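Gripper crushing or dropping wrapped snacks depending on the packet
Posted in Hardware and faults by Namboodiri, 11 February 2021

I am working through household packing tasks with a pair of hand-held grippers, and the thin packets are giving me trouble. Hard items are fine. With a flat biscuit packet, one pad seems to touch before the other, the packet twists, and it drops before I reach the box. If I squeeze harder the contents break. I have had 10 drops since I changed the pads and only 3 before that, in the same sort of session. The pads are the ribbed blue ones and I pushed them on by hand. I have checked the pivots for play and can't feel any - but I may be checking the wrong thing. Has anyone had this?

Curkow
Mine did that. Bought new pads, fine now.

Ravindran Kurian
Check the seating of the pads before you buy anything. Take both off, wipe the backing, and press them on again with the jaws open. Then close the jaws slowly on a sheet of paper and pull. It should drag evenly from top to bottom. If one end slides out easily, that pad is sitting at an angle.

Also look at how you hold the packet. Take it by the two long edges, and stop closing as soon as it stays up. Small sweets are stiffer and will put up with a poor grip, so don't use those for testing.

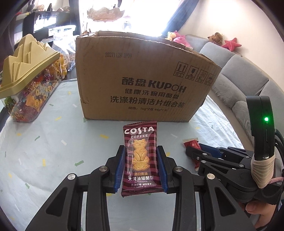
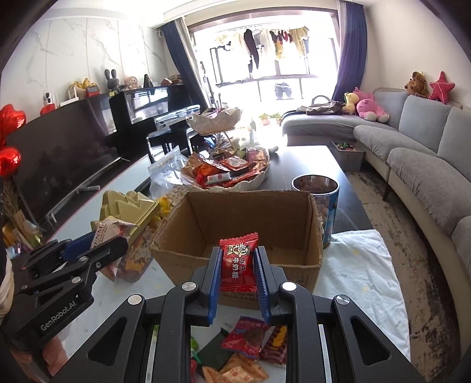
If the paper test is even and you still get drops, slacken the pivots on one side and do them up again a little at a time, swapping between the two. Mine had over 800 closings on it before it needed that. Keep your fingers out of the links while you do it - they will nip.

Drindum
Same fault here in December, and one pad was on crooked. I'd do the paper test first as well.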